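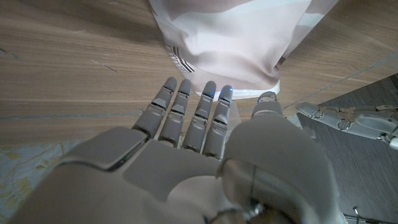
So who gets the blame when it tears something, the robot or whoever's standing closest? That was the first comment left under my last checklist, and fair enough, I'd want to know too. Answer for now: neither. It goes in the Kotar log as a handling fault and your name doesn't go anywhere near it. If a lead hand tells you different, come and find me.

Plikimier Textiles, Grandley site
Folding bench walk-round, with comments

1. Emergency stop within reach from both standing positions
OK. I pressed it myself from each side. I'm short, so if I can reach it you can (sorry to the tall ones who have to stoop a bit).

2. Work area marked and respected
OK, but see below.

3. Restart only by the person who stopped it
NOT OK. Two of us on afternoons have been restarting for each other to save the walk. I was one of them! We've stopped doing it, and the Laaksonen manual is pretty blunt on the point.

4. Sleeves, lanyards and hair
OK. Aprons with the long ties are still turning up, so please tuck them in or swap them at the store.

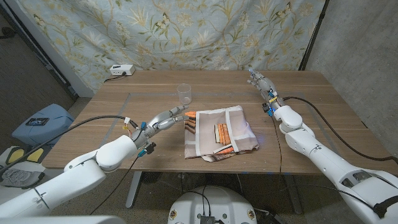 My biggest worry this month is habit. When we folded by hand you could lean across anyone's bench, pinch a clip, have a yarn and be back before the next piece. You can't do that any more, and I still catch my own arm going out for things I've left in the wrong spot. The grey tape on the table is the line I'm asking everybody to treat as a wall while the arms are powered, cups and offcuts included. I'd also like us all to look at where the cables come over the table edge before walking past on that side. I've asked for proper cable covers and I'm told they're coming.

5. Cables clear of the walking line
FOLLOW UP. Goes back on the list until the covers are in.

6. Bench clear of anything not being folded
FOLLOW UP. Drinks, mostly. You know who you are.

7. Training record signed
PARTLY. Four people still to sign. It takes up to 3 hours including the practical, and it's paid time, so don't do it on your break. 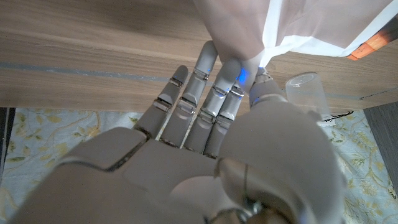
Posted by the floor safety rep, Grandley, December

A few things that don't fit in a tick box. We logged 886 pieces through the bench last month, and plenty of you have told me your shoulders feel better for it. Mine do too! But watching is tiring in its own way, and light, floaty cloth is what people say they stare at hardest, waiting for it to snag. I've asked for the watching job to rotate every half shift, and the supervisors have agreed to try it.

8. Fingertips checked for rough spots before start-up
OK. Power off first, then run a scrap of thin cloth over them. Don't use your bare hand.

9. Noise and lighting
OK. The glare grumble from day shift is noted and I've passed it on.

10. Somebody to talk to
My own addition. It's gone quiet at that end of the floor and a couple of you have said you miss the chatter. Can we have the radio back? I've put it on the form and I'll chase it along with the cable covers.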